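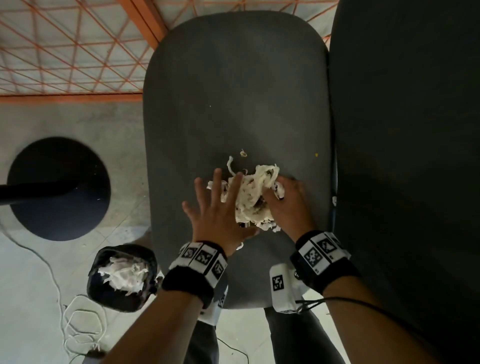 Ticket 344 was opened on 11 Aug 2026 by the Verndale craft workshop in respect of filling supplied for the soft toy course. The workshop reported that the filling did not open out evenly and that finished pieces felt lumpy at the seams. Staff were asked to tease a portion by hand on a plain gray board, where stray bits are easy to see. The pile was tangled, with thin strands lifting from it, a few darker flecks mixed into the white and a yellow speck toward the right of the board.

Product: Jesari loose filling, white
Lot: 321
Reported by: Nathalie Vachon, Verndale
Assigned to: Ritva Hyvönen, Hirnetti Supply Desk
Priority: Normal

Action 1. The workshop was instructed to set aside all open bags of lot 321 and to keep the labels. Completed.

Action 2. A handful from a sealed bag of the same lot was pulled apart for comparison. Ms. Vachon reported similar clumping and fewer flecks. The flecks may therefore have been picked up in the storage bin, which the workshop has agreed to empty and wipe out.

Action 3. Two replacement bags were requested from the Fehr warehouse. Delivery is expected before the September course.

Pieces already stuffed need not be opened unless a lump can be felt through the fabric. The remaining filling from lot 321 should not be mixed with the replacement.

Status: Pending, awaiting confirmation of receipt from Verndale.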